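Moving the photo archive

I spent most of June sorting the family photos. Mum kept hers in shoeboxes, and I've scanned 264 prints so far – mostly camping trips and other people's weddings. Dexter Strickland lent me his scanner, and I've named the files by year and place. 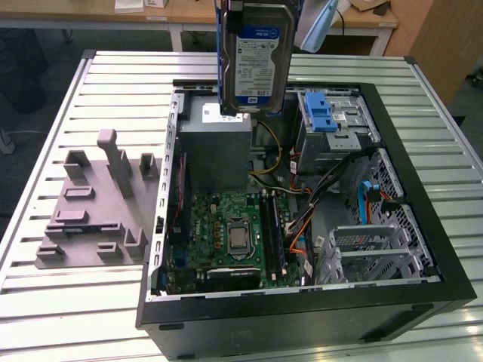
Hard drive and open tower.

Everything goes in two places now, one copy here and one at my sister's. The colour on the older prints has gone orange, but I'm leaving it alone. The slides are next, more than 3,000 of them.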